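Malar 衣物整理工作室招聘兼职整理员（挂衣与收纳方向）

工作室简介

Malar 是一家做衣物整理和换季收纳的小工作室，主要接两类活：一类是上门整理衣柜，一类是客户把衣服送到我们这里，由我们熨烫、上架、拍照登记，再按季节装箱寄存。寄存的箱子统一放在 Yakubu 仓库，客户需要时提前通知，我们取回、检查后再送还。工作室目前固定人员六人，负责人是 Hauwa Onuoha，日常排班由 Akosua Osei 安排。

从八月起换季的单子会集中进来，现有人手不够，因此招聘兼职整理员。做满换季期后，双方都愿意的，可以谈长期。

招聘岗位

岗位名称：兼职整理员
工作地点：工作室为主，上门整理时在客户家中
工作时间：早班上午九点到下午一点，晚班下午两点到六点，每周至少排三个班
汇报对象：Amerley Aidoo（室内组）或 Sena Eshun（上门组）

主要工作内容

一、收货和登记。客户送来的衣物先逐件检查，口袋翻一遍，有破损、掉扣、污渍的当场写在登记单上，请客户确认签字。登记单一式两份，一份随衣物走，一份留底。登记时写清类别、颜色、面料标签上的内容和洗涤要求。标签剪掉了的，写“无标签”，不要猜面料。

二、熨烫和除毛。衬衫、连衣裙、薄外套用挂烫机处理，西裤和厚大衣上台熨。羊毛和羊绒类只做蒸汽和除毛，不压。不确定怎么处理的衣服放到待问区，等组长看过再动手。

三、挂衣和上架。按客户分架，同一客户的衣服从长到短排，颜色由浅到深。领口要摆正，肩线对齐衣架，扣子至少扣最上面一粒。针织类一律折叠，不上衣架，避免肩部撑出印子。

四、折叠和装箱。上衣折成统一宽度，裤子对折后卷放，袜子和小件装布袋。箱底铺一层无酸纸，深浅色之间隔一层。装好后箱盖贴编号，编号同时写进 Fultonik 系统，漏写编号的箱子不能出门。

五、拍照存档。每件外套和连衣裙拍正面一张，有特殊细节的补拍。照片只作登记用，不得私自外传。

六、收尾。每班结束前把空衣架归架，台面擦净，挂烫机倒水断电，碎线和标签吊绳扔进垃圾桶，剪刀数清楚放回抽屉。

任职要求

年满十八周岁，学历不限，有服装店、干洗店、酒店客房或家政经验的优先，没有经验的可以培训。

能长时间站立，能搬动装满衣服的纸箱。仓库取箱有推车，工作室到门口那一段有台阶，要靠手搬。

做事按步骤来。我们的流程写得比较细，新人头两周请照着做，有不同意见可以在班后提，组长会记下来讨论。

手机打字熟练，会用表格。Fultonik 系统的操作半天能学会。

对粉尘、樟脑或羊毛严重过敏的，请不要申请这个岗位。

上门组另外要求：能接受进入客户家中工作，换鞋套、戴手套，不翻动约定范围以外的柜子和抽屉，不在客户家中接打私人电话。客户的住址和物品情况一律保密，入职时签保密书。

待遇

试工一天按班次结算，当天付清，工资每班 200 元，试工与正式同价。上门整理另有交通补贴，超出约定时间的部分按小时加算。

工资每月 17 日发放，遇节假日提前。

工作服和手套由工作室提供。早班和晚班之间有休息室可以用，有微波炉和冰箱，午饭自理。

员工本人的衣物可以免费寄存一箱，期限 365 天，到期可续。

培训安排

新人入职先跟班两次，第一次看收货和登记，第二次上手挂衣和装箱。培训由 Gilberto Yupanqui 负责，他在工作室做了多年熨烫，挂烫机的保养也归他管，机器有异响或者漏水直接找他，不要自己拆。

跟班期间照常计薪。跟班结束后由组长看一次实际操作，包括一件衬衫、一件外套、一条西裤和一箱针织衫，主要看手法和登记是否完整，速度不作要求。没有通过的可以再跟一个班。 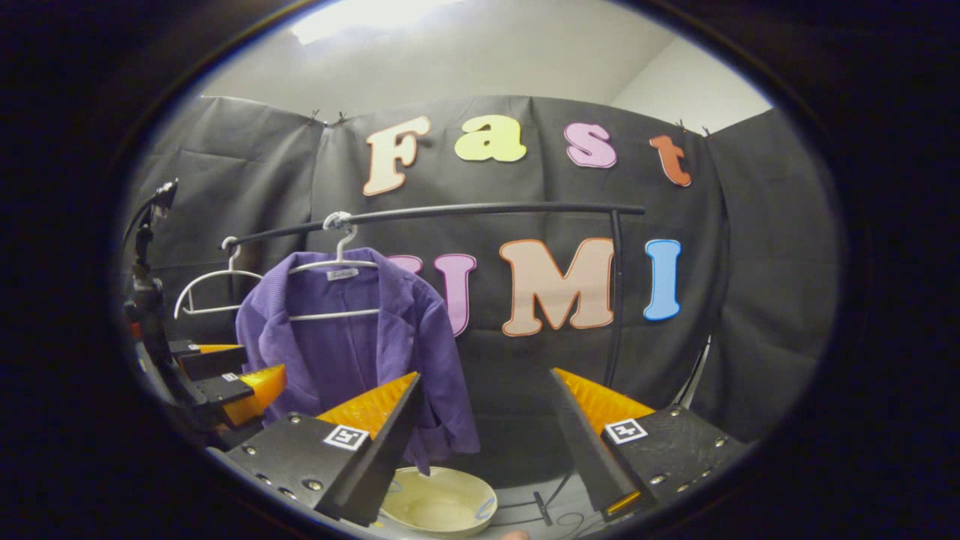

外套是试工时最常出错的一类，请应聘者事先了解我们的挂法。领子先翻好再上架，翻领两边要一样平，袖子自然垂下，不要塞进口袋里，也不要搭在横杆上。衣架与衣架之间留出空位，挤在一起会压皱肩部。像那件挂在白色塑料衣架上的紫色外套，领子和翻领都宽，面料有细褶，上架以后要用手从肩部往下顺一遍，再看袖子和下摆。横杆上旁边的空衣架可以先留着，等下一件处理好了直接挂。衣架上带小标签的，标签不要撕，也不要挪到别的衣架上。

常见问题

可以只做周期短的班吗？
换季期间至少做满一个月，短于一个月的暂时不收。

可以两个人一起报名吗？
可以，各自填表，分别试工。排班时尽量照顾，不保证同班。

弄坏了衣服怎么办？
立即停手，告诉组长，在登记单上写明经过。按流程操作造成的损坏由工作室承担，隐瞒不报的自行负责。

男生可以申请吗？
可以，所有岗位不限性别。

能不能自带挂烫机？
不需要，也请不要带。工作室的设备统一检查电源线，外来的没有办法管理。

应聘方式

请准备一份简单的个人说明，写清姓名、年龄、联系方式、每周可以上班的时间段、想申请室内组还是上门组，以及有没有相关经验。有经验的写明在哪里做过、做了多久，不必附证书。

说明可以交到工作室前台，也可以通过工作室主页的留言表提交，标题写“整理员应聘”加姓名。Akosua Osei 收到后会在三个工作日内联系，安排试工时间。

试工当天请穿平底鞋和没有金属装饰的上衣，长指甲请剪短，戒指、手链提前取下，以免勾丝。带身份证原件，登记后当场归还。需要改时间的请在前一天下午六点以前通知，没有通知又没有到的，本季不再安排第二次。

招满后主页上的招聘信息会撤下，已经提交说明的人员我们仍会逐一回复。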